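Painting a big table white: regret it or love it?
July 22, 2021
Posted by Reto Grabner
2 min read

Reto Grabner
OK so we inherited a huge dining table from my aunt and it's orange. Like, pumpkin orange varnish. My wife wants it white, I want to strip it and oil it. Has anyone painted a table they eat at every day (with kids!) and been happy a year later?

skidmark_596
Did mine five years ago and I'd do it again tomorrow. Sand it, two coats of a shellac primer, then a good enamel. The primer matters more than the paint, I mean it. Orange varnish will bleed right through anything cheap and you'll be staring at peach blotches all winter.

mapleandrye
Don't!! I'm with you on the oil. White shows every fork mark and every drop of spaghetti sauce, and the paint got gummy where we rest our arms. I spent a whole July scraping it off again with a heat gun.

skidmark_596
Gummy means it was latex, or it didn't cure. Mine sat in the garage for 15 days before anyone put a plate on it.

mapleandrye
It was not latex, thank you. It was the stuff the guy at Plitport sold me, and he swore by it.

Reto Grabner
Ha, well, the guy at Plitport told me to strip it, so maybe ask for a different guy. What about the edges? The kids kick everything, and I can see those chipping in a week.
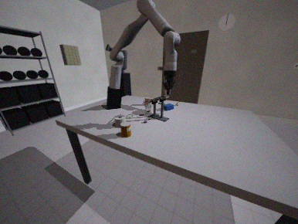
Teodor Wilczyńska

Leave the edge brown! White top with a thin brown strip along the front, I think it looks great, especially with a dark door in the same room. Tape off the edge before you prime and pull the tape while the last coat is still a little soft. If you wait until it's hard you'll tear the line, ask me how I know. And mapleandrye is right about sauce, so get placemats.

mapleandrye
OK the brown edge I could live with. Still team oil.

lowell_b
Can you leave the legs alone too? I hate painting legs.

Teodor Wilczyńska
Sure, just scuff them up and wipe on some dark stain so the orange calms down.

Reto Grabner
Showed my wife the brown edge idea and she's in, so I guess I lost but only halfway. Picking up primer tonight. Does the shellac kind stink as bad as they say?

skidmark_596
Worse. Open everything.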